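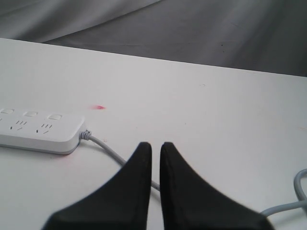 The Elach two-finger gripper over the bench, with a switched power strip to the left.

Elach Gripper for Light Chores
Sold by Indudwood
Updated November 1, 2023

We get asked nearly every week whether a machine can do the small jobs yet, and we love the question, so let us give it a proper answer (get comfortable!). The Elach is our slim gripper for the Lomier table arm, with black tapered fingers that come close together at the tips, and we've been trying it on the sort of thing people do without thinking: flipping a rocker switch, nudging a cord out of the way, wiping up a smudge.

Switches are going well. In October we ran 1000 presses on our own bench and 885 of them landed the first time, a number we were pretty pleased with. Cords are harder. A cord rolls and springs back and never lies the same way twice, and for now we'd still tidy yours by hand. Plugs are harder again, and we don't offer the Elach for plugging anything in. Wiping needs the Phan pad holder, sold separately, and a bit of patience from everybody.

So would it run your kitchen or your packing table? Not this year. It will happily take on one dull, repeated job in one spot, and several of our shop customers use it for just that.

Finger length: 90 mm
Opening: 40 mm
Fits: Lomier table arm, all versions
In the box: gripper, spare fingertips, mounting screws, printed guide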